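Review: the Indstead plug-in energy monitor

July 2022 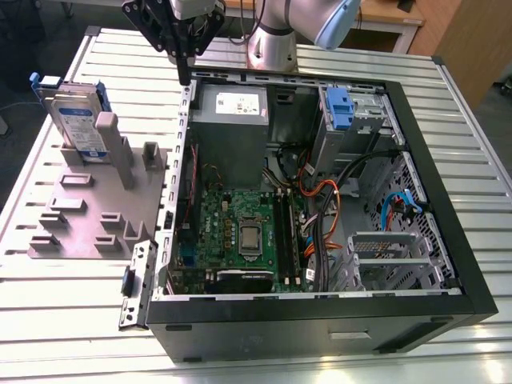 Is it worth buying one just to cut the carbon footprint of a small arts venue? It paid for itself with us, but only once we started writing the readings down.

We tried the monitor at Wivside, a studio theatre with 68 seats, from May onwards. You plug it into the wall, plug the appliance into it and read the units used. The bar fridge was the worst offender – more than the box office and foyer lights together.

The display is clear and the buttons are stiff. It forgets its total if the socket is switched off, and there is no way to export anything. It won't take stage lanterns on a dimmer either. At £13 I can live with that. The Cokgate model has a memory but costs a good deal more.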